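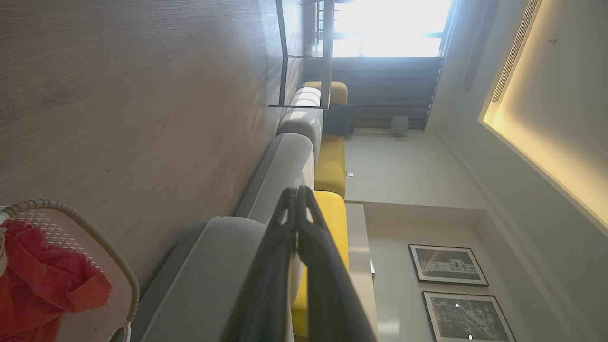 Vorkel pauses home trials after gripper fails to let go

January 29, 2020

I've been following Vorkel's home-help robot since June, mostly because I hate folding laundry and I'm always hoping somebody will take it off my hands. So I was a bit sad to hear this week that the company has stopped all of its apartment trials while it sorts out a problem with the gripper.

From what I'm told, the fingers can stay shut after the robot has been told to release. The arm thinks it has put the sock or the towel down, starts moving off to its next job, and whatever it was holding comes along for the ride. In one apartment that was a curtain (the rail came down with it). A floor lamp went over in another. No one was hurt, thank goodness, but you can see why they'd want to hit the brakes before it's somebody's sleeve.

Solange Lemaire, who runs the trials, was pretty open with me on the phone. "We saw it 11 times before we understood it was one fault," she said. "We had been logging them as bad grasps, and that was our mistake." The trouble seems to start with a position sensor made by Bruvon. When it warms up over a long session, it can report the fingers as open when they're still closed. Short sessions in the lab never ran long enough to bring it on — so it took real living rooms and real piles of clothes to find it.

What bothers me more is the stop button. It cuts power to the arm, fine, but the fingers lock where they are. That's great if the robot is holding a glass and pretty awful if it's holding you! Lemaire says the next version will have a release lever you can work by hand, and that the software will check motor current as well as the sensor before the arm is allowed to move.

There are 12 homes in the trial, and all of them have been asked to leave the robot switched off at the wall. Vorkel is swapping the sensors itself, so please don't open up the wrist with your own screwdriver. Families keep their place in the program and still get the $300 they were promised for taking part.

I asked when the robots would be back at work and got a polite "when the tests are done." I'll post the new date once I have it.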